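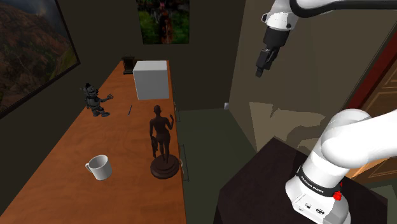
Sim demos: how much clutter on the desk?

Forum: Data collection
Started by tallowbend, 12 Jan 2025

tallowbend
I'm recording teleop demos in simulation for a pick and place policy. The task set is called Stetine. Desk, one Franka arm on a pedestal beside it, and a handful of objects per layout: mug, pen, statue, the bear with the top hat, white box. I have 171 demos so far and the plan was to stop at 200.

The policy trained on the first batch is fine on the mug and bad on everything near the right edge of the desk. The statue stands right there in a lot of layouts, and the policy either stops short or comes in too low. Do I collect more of the same, or spread the objects out more and start over?

Settings: wrist camera plus one fixed view, object positions drawn at random inside a rectangle, lighting fixed.

korvid_88
Don't start over. Plot the start positions of every demo first. My guess is your rectangle covers the whole desktop but your successful demos don't. If you throw out failed attempts, the hard positions drop out of the set and you never see it happen.

tallowbend
I do throw out failed attempts. The script deletes them at reset.

korvid_88
Then that's where I'd look. Keep the seed for each failed one and redo the same layout until you get it.

mossgate
I'd disagree with redoing the same layout over and over. By the fifth try the operator is moving in a way they'd never move on a fresh one, with odd pauses and big detours. We had that on Windovura and the policy copied the pauses. Two tries per layout, then skip it and write down the seed.

korvid_88
Skipping it gives you the same hole in the data. You can trim pauses afterwards. You can't add positions you don't have.

mossgate
You can trim pauses when the arm is standing still. You can't trim hesitation when it's creeping along at a tenth of normal speed. I've tried.

feldspar_j
Is the statue a target or only an obstacle? It changes the answer. A tall thin thing on a round base is a bad first target for a parallel gripper if you come straight down on the head. I'd grasp it from the side at the torso, and the raised arm limits which side you can come from. If the operators aren't all using the same approach, a small set won't average out to anything useful.

tallowbend
Both. It's the target in one of the instructions and an obstacle in the rest. Two operators, and no, we never agreed on an approach. I come from the robot side and the other person goes over the top.

feldspar_j
I'd fix that before anything else. Pick one, write it down, redo the statue demos only. Leave the mug ones alone.

quietlathe
Same question about the mug. The handle points away from the robot in the layout you posted. Do you randomize yaw, or is it like that every time? If it's always like that, your good mug score may not mean much.

tallowbend
Yaw is random for the pen and the mug. It's fixed for the statue, the bear and the box. I can turn it on for the statue.

quietlathe
Turn it on, but after you've settled the approach. Doing both at once will make it hard to tell which one helped.

mossgate
Also move the near-edge limit in a bit. With the base that close to the edge, one bump and it's on the floor, and your reset deletes another demo.

korvid_88
Or leave it there and learn the edge, if the test layouts have it at the edge. Do they?

tallowbend
They do. The test layouts came with the task and I can't change them.

korvid_88
Then the limit stays.

tallowbend
OK. Plan is side approach for both of us, redo the statue demos, log failed seeds, limit unchanged. Yaw after that. Will post the position plot when I have it.

feldspar_j
Post the success rate per object as well. One number for the whole set hides this kind of thing.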